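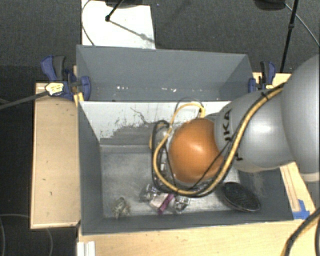 Chapter 6
Bins, Totes and Open Containers

A bin is the simplest piece of storage equipment in a warehouse, and it is usually the last one anybody writes a specification for. Racks are drawn by an engineer and conveyors come with a manual, but bins tend to be ordered by the stack. Once in use they take more wear than most other things in the building. Goods are dropped in, dragged across the bottom and lifted out again, and the inside surfaces carry the marks. The floor of a bin picks up cloudy scuffs and streaks of the kind seen in the front bin at the start of this chapter, and a sloping panel with a white surface can become so scratched and flaked that gray patches show through much of it. Marks like these are worth learning to read. They tell a supervisor which parts of a container are being rubbed or struck, and whether it is time to take the container out of service.

This chapter covers the open containers used to hold loose goods while they are stored, sorted or picked. Closed cartons and shipping cases are treated in Chapter 7. Pallets were covered in Chapter 4, and readers who skipped that chapter should go back to the section on load limits before starting Section 6.3.

Terms used in this chapter

Names for containers vary from one company to the next, and sometimes between two shifts in the same company. In this book a bin is an open container that stays in one place during normal work. A tote is an open container made to be carried or conveyed with goods inside it. A tray is any open container whose walls are lower than the goods it holds. The near wall is the wall closest to the person or equipment doing the picking, and the far wall is the one opposite. When a bin has a sloping side, the slope is called the ramp.

Why the inside of a bin matters

New employees tend to judge a bin by its outside size. A bin with a ramp holds less than its outer measurements suggest, and the loss is greatest near the bottom. Goods that land on a ramp may slide to the floor or may stop partway, depending on the surface and the shape of the item. Small items often end up close to a wall or in a corner, where they are hard to see and harder to pick up. A count taken from above can miss them.

Surface condition changes this behavior over time. A smooth panel lets a plastic bag slide. A panel with raised or flaked edges may catch the same bag and hold it, or tear it. Loose flakes can also mix with the goods, so a bin with a peeling surface should never be used for food or for unwrapped fabric.

A case to follow through the chapter

Several sections refer to Skidside, a returns warehouse that handles small household goods. Its storage manager, Phong Vũ, had 300 bins in service when he began keeping inspection records on 2nd August. Before then, damaged bins were replaced only when a picker complained. The warehouse bought from two suppliers, Bomitz and Vustano, whose bins had the same outside dimensions but different ramps. Stock planners had treated them as equal. Section 6.2 shows how the difference appeared in the stock counts, and Section 6.4 reprints part of the inspection sheet.

What you should be able to do

After finishing the chapter you should be able to work out the usable volume of a bin with a ramp, choose a bin for a given type of loose goods, and fill in an inspection sheet for floor, walls and ramp. You should also be able to explain why a bin rated for 1000 small parts may need to be filled to a lower number in daily use.

Section 6.1 begins with measurement. You will need a tape measure, a flat board and any open container with at least one sloping side.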